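¿Cuánto cuesta un robot que ordena cosas?

Un robot no se compra como una bicicleta. Antes de pagar hay que hacer una lista, porque el brazo es solo una parte del gasto. A esa lista con precios se la llama presupuesto.

En el taller escolar de Malville querían un puesto de clasificación: un lugar donde las máquinas toman objetos y los dejan en la caja que corresponde. La primera lista tenía 11 líneas. Estas eran algunas:

Brazos robóticos: dos.
Pinzas: una por brazo. La pinza hace de mano y suele venderse aparte.
Mesa: firme y lisa. Si la mesa se mueve, el brazo falla.
Cajas y bandejas: de colores distintos, para no confundirlas.
Cables y tornillos de repuesto.
Horas de formación para los adultos que manejan el equipo.

Las cajas son lo más barato de la lista, pero se eligen con cuidado. Una bandeja baja deja los objetos altos al alcance de la pinza. Una caja honda guarda más piezas, aunque el brazo tiene que bajar más para sacarlas. También se mide la abertura de la pinza: si los dedos se abren menos que el ancho del objeto, no lo pueden sujetar.
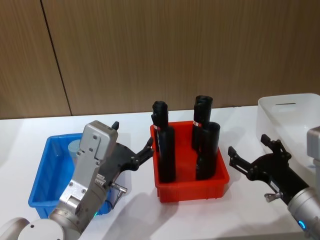
Gemma Amato preguntó si no saldría más a cuenta comprar un solo brazo y añadir el otro al año siguiente. Se puede hacer, con una condición: la mesa debe tener sitio para los dos desde el primer día. Cambiarla después significa pagar dos mesas.

El taller pidió precio a dos tiendas, Morkberg y Esdale. Para las pinzas, los cables y la mesa, Morkberg pedía 1,395 euros (la coma separa aquí los miles: son mil trescientos noventa y cinco). Esdale pedía lo mismo, pero cobraba aparte el envío.

Falta una línea que muchos olvidan: el mantenimiento. Los tornillos se aflojan y las piezas se gastan. El taller reservó 200 euros al año para eso —el dinero se guarda aunque todavía no haya nada roto—.

Palabras para recordar
Presupuesto: lista de gastos previstos.
Repuesto: pieza que sustituye a otra gastada.
Mantenimiento: revisiones y arreglos de una máquina.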